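How a Shopping Robot Gets Looked After

A robot that can pick up groceries needs a lot of care, the same way a bike or a school bus does. This page follows one machine, a humanoid robot called Rulidex, at a practice store in Ovthorpe. Humanoid means it is shaped like a person, with two arms, two legs and a body.

The person in charge of keeping Rulidex in good shape is Adanech Endale. She is a robot technician. A technician is someone who sets up machines, checks them and fixes them.

Starting the day

Adanech gets to the practice store at 7:30 in the morning. The first thing she does is look the robot over with the power off. She checks the black bands at the elbows, where the arm parts join. If dust gets into a joint, the arm can start to move in little jerks. She wipes each joint with a dry cloth and bends it slowly by hand.

Next come the cables. Some carry electricity to the motors. Others carry messages, such as "the fingers are closed now." A cable has to be loose enough for the arm to stretch out, but it can't be so loose that it catches on a shelf. Adanech follows each cable with her fingers from one end to the other, feeling for cracks.
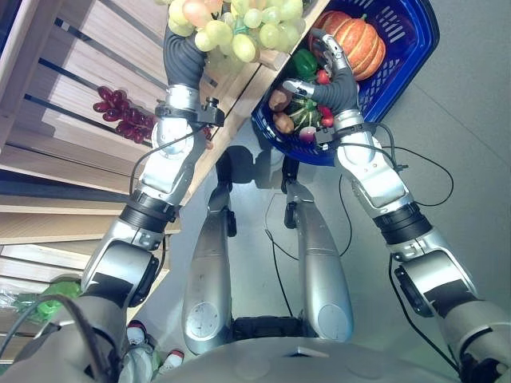

Rulidex with green grapes in one hand and the basket in the other.

Why grapes are hard

You can pick up a bunch of grapes without thinking about it. Your skin feels how soft they are, and your fingers stop squeezing in time. A robot has to be told how hard to squeeze, and the number is different for every kind of food. A potato can take a firm grip. A grape can't.

Adanech sets the grip on a computer. She starts with a very light squeeze and makes it a tiny bit stronger each time until the bunch stays in the hand. Then she saves that setting under the name "grapes" and goes on to the next food. Pumpkins took her a whole afternoon because they are heavy and round and have no good place to hold.

The setup list for the hands has 129 lines. Some lines are only a few words long, such as "left thumb, open all the way." Adanech does every line in order and puts a check mark next to it, even the ones she knows by heart.

Teaching the robot where its hands are

Close your eyes and touch your nose. You can do it because your body knows where your hand is. Robots need help with this. Inside each joint is a small part called an encoder, which measures how far the joint has turned. The computer adds up all the turns, from the shoulder down to the wrist, and works out where the hand must be.

Sometimes the answer is a little bit wrong. If the robot thinks its hand is 2 millimeters to the left of where it really is, the fingers may close on the edge of a shelf. Fixing this is called calibration. Adanech has the robot touch a set of marked spots, one after another, and the computer compares where the hand went with where it was supposed to go. 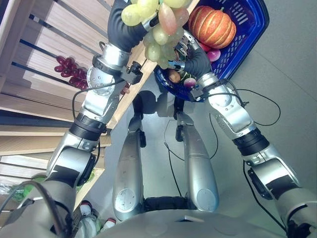
Calibration has to be done again whenever a part is changed. A new wrist motor may look exactly like the old one, but it can sit at a slightly different angle. It also gets done after a bump, even a small one. The whole job takes 60 minutes if nothing goes wrong.

When something breaks

Fingers wear out first. They open and close all day, and the covers on the hands rub against boxes and shelves. Adanech changes a cover when she sees a hole or when it gets too smooth to hold things well. The worn ones go into a bin marked Niskanen, the name of the workshop that makes the hands.

Motors last longer. The computer keeps count of every time a hand closes, and after 2,000 closes it puts a message on the screen asking for a check. Adanech listens to the motor while it runs. A healthy one hums. A clicking sound usually means a worn gear, and then the hand comes off and a spare goes on. She never puts her own fingers near the joints unless the power is off.

Back to shopping

After a repair, the robot has to pass a test. It holds a blue basket with one hand and reaches for food on the shelf with the other. Doing two jobs at once shows whether both arms are working properly, and a full basket is good for finding a weak shoulder. If an arm sags, Adanech goes back to the list.

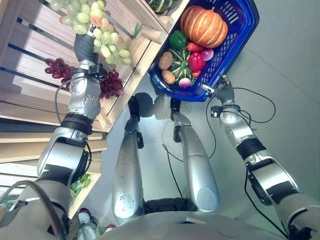 Words to know

Calibration: checking a machine's measurements and correcting them.

Encoder: a part that measures how far a joint has turned.

Humanoid: shaped like a person.

Joint: a place where two parts meet and can bend or turn.

Technician: a person who sets up, checks and repairs machines.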